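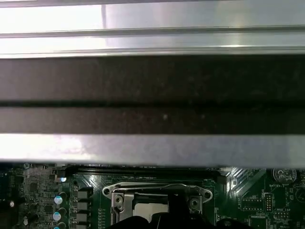
Phone bits, February

Quick one this month, lots to get through and the charger article ate most of my week. Sorry to everyone waiting on the tablet roundup, it's next issue, promise.

So. The Flenedik update. If you own one of their budget phones you've probably had the nag screen by now. Big orange button, small gray "later." The update is over 3 gigs, so please please do it on wifi. A reader in Cultville did it on the bus and burned through the whole month's data before the thing even finished unpacking. Ouch.

What you get:

New lock screen. Fine. Clock is bigger, you can move it, you can't make it smaller again.

Battery limiter, finally. Settings, Battery, scroll way down, "Stop at." You can pick 80 or 90 percent. Off by default, no idea why. Turn it on if the phone sits on a charger all night.

Call recording is gone in some regions. Not ours so far. The release notes say nothing about it, I got this from two readers who mailed in the same hour.

Camera app opens slower. Just does. Timed it on my own phone before and after and it's nearly a second worse from a cold start. Second launch is OK. Clearing the cache helped for a day, then back to slow.

What you lose: the old file manager. It gets swapped for a new one that wants you to sign in. You can skip the sign in, but the skip link is at the very bottom under the terms so keep scrolling. If you had folders pinned in the old one, write them down first, the pins don't carry over. Mine didn't anyway.

Should you install? Security patches are in there so yes, eventually. I'd give it a couple weeks. There's already talk of a small follow up to fix the camera thing.

Zollier prices

The new Zollier is 300 at the big stores and the shop on the Cultville road has it for 40 less, but that's the version with the smaller storage. Check the box. The sticker on the shelf says one thing and the box says another, and the guy at the counter was nice about it but hadn't noticed. No card slot on either one, so whatever you buy is what you're stuck with.

I had a loaner for a few days. Screen is good outdoors, better than last year's. Speaker is thin and buzzy at the top end, I wouldn't watch a movie on it. Fingerprint reader moved to the power button and it's quick, even with hand lotion on. It does not come with a charging brick. It does come with a cable, a short one, and a case that yellows if last years is anything to go by.

Trade-in: they'll give up to 100 for an old phone but "up to" is doing a lot of work there. My old one with a hairline crack in the corner got an offer so low I kept it for the kitchen. Timers, recipes, radio. Still good at that.

Case screws

Lots of mail after the battery swap piece. Yes, the back screws on the older models are Phillips, the tiny size, and no, the driver from your regular toolbox won't fit. You'll chew up the heads. Get a proper precision set. The two screws by the charging port are a different length from the rest, so lay them out on a piece of tape in the order they come out. I didn't the first time and put a long one in a short hole and, well. New back cover.

Also somebody asked about glue vs. tape for closing up. Tape. Precut if you can get it for your model. Glue is a pain to get open again and you will be opening it again.

Short stuff

The spam text filter I mentioned last time is now paid. Was free when I wrote it up. The old version still runs if you dont update it, but that's not a great plan long term. Looking for a replacement, send me what you use.

Several people can't get group messages after switching carriers. Try this before calling anyone: airplane mode on, restart, airplane mode off, then turn chat features off and back on. Worked for all but one of you.

If your weather widget is stuck on the wrong town, remove it and add it again. Refresh does nothing.

The repair evening is on again at 7, usual room, use the side door. Bring your phone backed up and charged to about half. And bring your passcode, meaning know it. We can't do anything with a locked phone and neither can you.

Next issue: tablets, that foldable, and earbuds if they turn up in the mail in time. Questions to the usual adress, put the phone model in the subject line please.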